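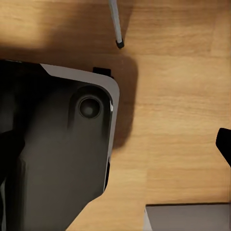
Can I use the Wogan hardwax oil on a benchtop that's already been finished with something else?
Only once the old finish is off. The oil has to soak into bare timber, so varnish, polyurethane or old furniture polish needs to be sanded back to 120 grit first, then vacuumed and wiped over with a rag dampened in metho. If the bench was oiled before and has simply gone dull and thirsty, a light sand and a single fresh coat will usually bring it round.

Wogan Hardwax Oil, Clear Satin
Made by Droranmont
Tins: 539 mL and 4 L

We've been selling finishes out of the Gurthorpe shop for a good long while now, and this is the one we keep on our own counter (which gets keys, coffee cups and the odd wet umbrella dropped on it every day of the week). It's a blend of plant oils and hard waxes that goes into the grain and sets there, leaving a soft low sheen and a surface that still feels like timber when you run your hand over it. If you've ever lived with a thick glossy varnish that chipped at the corners and then had to be stripped right back to fix, you'll know why we're so fond of it!

It suits tables, benchtops, shelves, internal doors, stools, toy boxes and most indoor joinery. We don't recommend it for decking, outdoor settings or the inside of a shower room, however well ventilated you tell us it is. Have a look at Jistanwood Exterior if that's the job you've got on. 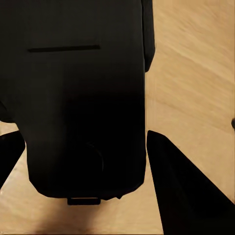 Colour is the thing people ring us about most, so a few words on that. Clear Satin isn't colourless. On pale timbers such as oak, ash and Tassie oak it brings up a warm honey tone, much the same as you'd get by wiping the bare wood with a damp cloth. On blackbutt and spotted gum it deepens things a fair bit more. If you're hoping to keep a really pale, raw look, ask for the Wogan Natural instead, which has a touch of white pigment in it to hold the yellow back. Either way, please do a test patch on an offcut or the underside, and leave it overnight before you make up your mind.

How to put it on
Stir the tin well, right down to the bottom, as the waxes settle. Don't shake it.
Work a small amount along the grain with a lint-free cloth or a short-bristled brush. Thin is the word here. Most of the sticky finishes we hear about had far too much oil on them.
Wait 9 minutes, then buff off whatever hasn't soaked in.
Leave it overnight with a window open, then do it again. 2 coats is right for nearly everything, though end grain can be greedy and may want a third.
Go gently for the first week. No wet cloths, no hot mugs, no rugs or placemats left sitting on it. 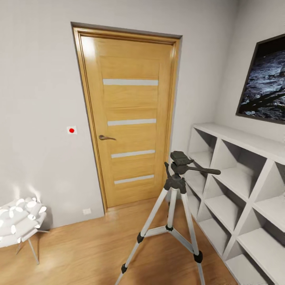
Doors deserve a mention of their own, because they're where we see the most drips. Take the door off its hinges and lay it flat on padded trestles if you possibly can, pop the handle off, and mask any glass with a low-tack tape. Do the edges first, top and bottom included, and then the faces. It feels fussy, and it does add an evening to the job, but an unsealed bottom edge will drink up moisture from a mopped floor and you'll be planing it come winter.

Coverage is up to 24 square metres per litre on smooth, well-sanded timber, and less on anything rough or very dry.

Safety
Rags soaked in this oil can heat up and catch fire on their own. Lay them out flat outdoors until they're stiff, or drop them in a bucket of water before they go in the bin. Keep the tin away from kids and pets.

Storage
Press the lid down firmly and keep the tin somewhere cool and dark. If a skin forms, lift it out, don't stir it in.

Pick up from the Gurthorpe counter or have it posted. The 4 L tin travels by road only, so allow a few extra days for Tasmania and the west.

Page updated November 5, 2018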